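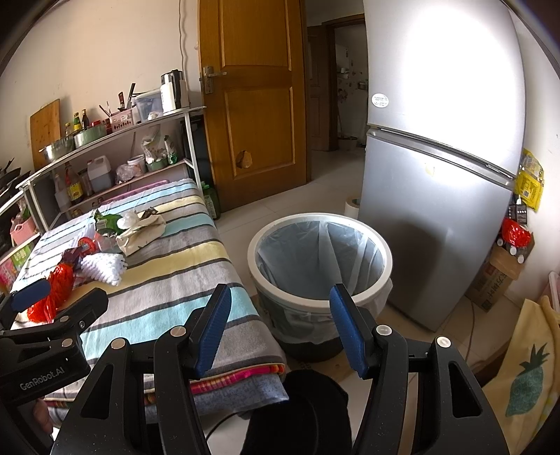
Should councils go to fortnightly rubbish collection?
Most of them should, provided the food scraps are still picked up every week.

Illstead council votes on this in May and the letters page has been full of it. The objections are smell, nappies and the cost of new bins. I take the first two seriously. The third is weaker, as the Clasden trial spent $25 a household on kitchen caddies and made a good part of it back in lower tip fees.

We already know what goes into the red-lid bin. When Clasden audited its kerbside rubbish, food was the heaviest thing in it. Food is also what makes a bin stink by day ten. Take it out weekly and what's left is mostly wrappers, foam and worn-out odds and ends, and these can sit for a fortnight without bothering anyone.
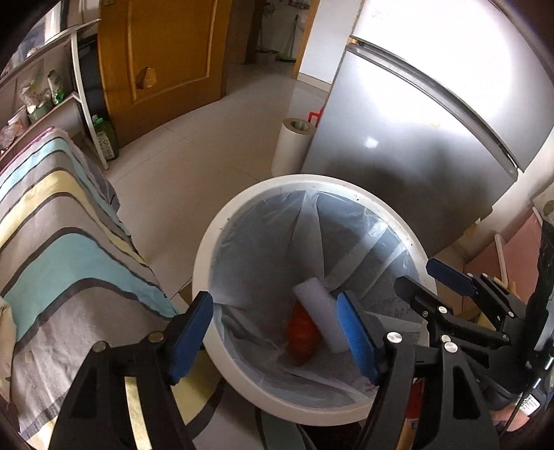

What about big households?

They need a larger bin, and they shouldn't pay extra for it. Clasden got this wrong at first. It charged families $117 a year for the upgrade, and 300 of them complained before the fee was dropped. Illstead's draft plan keeps a fee of $100. It should go before the vote, along with the rule that makes parents apply again every year for a nappy exemption.

Flats are harder. The blocks along Arboleda Road share bins, and one tenant's bag of prawn heads ends up in everyone's food bin. I'd leave flats on weekly collection for the first year — longer if the bin rooms haven't been fixed — and start with the houses.

The council also needs to print the calendar and put it in letterboxes. Plenty of people in Illstead won't look it up on a website.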